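Notebook, household tasks bench – 2024-08-06

Tidying set in the simulated sitting room, with Kieran Duggan on the planner and me on scoring. Buppha Kaewsai has asked for a plain view on whether any of this is ready for a person's house, so I am writing more than usual.

Layout is the Saltora room, default furniture: rocking horse, round white side table, floor lamp, navy chair. The middle of the floor stays clear for this set. Clutter comes in with the Narar set, which we have not started.

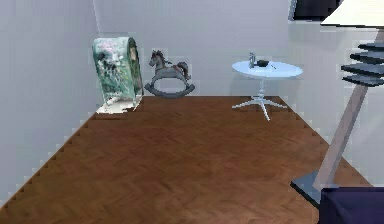

Can a machine tidy a sitting room without help yet?
In a simulator it can do parts of the job, one object at a time and slowly. In a real house I would still want someone within reach of the stop button.

Driving across a bare floor is the easy bit and I have stopped scoring it separately. The trouble starts at the furniture. A table is flat and hard and the planner knows its height. Upholstery gives under a load, and our cushion model hardly gives at all, so any pass rate we get from soft seats will flatter us. Kieran wants to swap in the Ranjbar contact model. I agree, but it slows every run and we are due 1,000 of them on this set. We have 295 so far.

Glassware is the other sore point. The depth estimate goes wrong on anything you can see through – same complaint as in April – and the gripper then closes early or comes in too low.
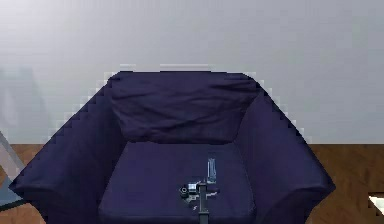
Kieran's fix is to stop 2 cm short, look again and only then close. It costs time on every pick, including the ones that didn't need it. I would keep it on for clear objects and leave it off for the rest, if the classifier can be trusted to tell them apart. To be checked.

My answer to Buppha for now: fetching a solid object from a table, close. Anything breakable on a soft seat, no. Washing up and laundry we have not tried, so no opinion.

To do:
Rerun the soft seat cases with Ranjbar contacts, short batch first.
Ask Trurley whether the log limit of 3,167 entries can be raised.
Kieran to split the scores by clear and solid objects.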